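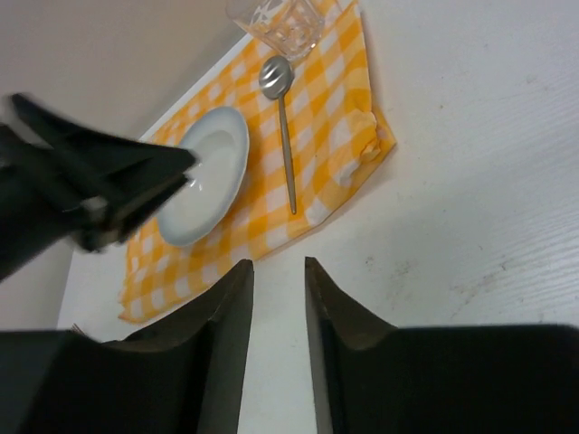
Place setting task, right wrist view: plate, slotted spoon and glass on the checkered cloth.

Rular progress report, January

We now have 300 remote-controlled demonstrations of table setting. Mahmoud Chraibi drove most of them and has begun straightening forks at lunch. Folding the cloth remains the slow part -- 14 operator hours went there, a figure I had hoped to bury deeper.

Right wrist view, cloth folded, fork and spoon side by side:
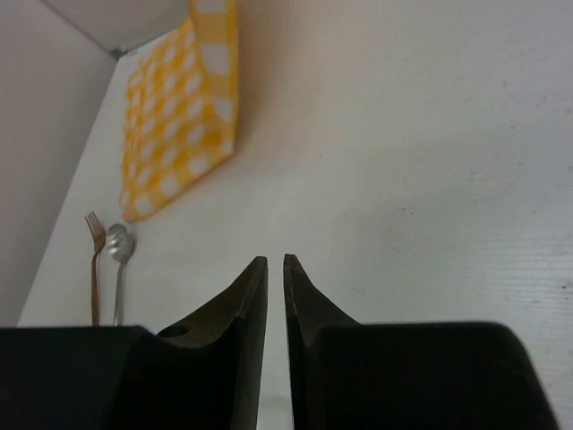
Next period

Younes Cherkaoui starts hand-guided teaching. Target: 4000 demonstrations, budget permitting.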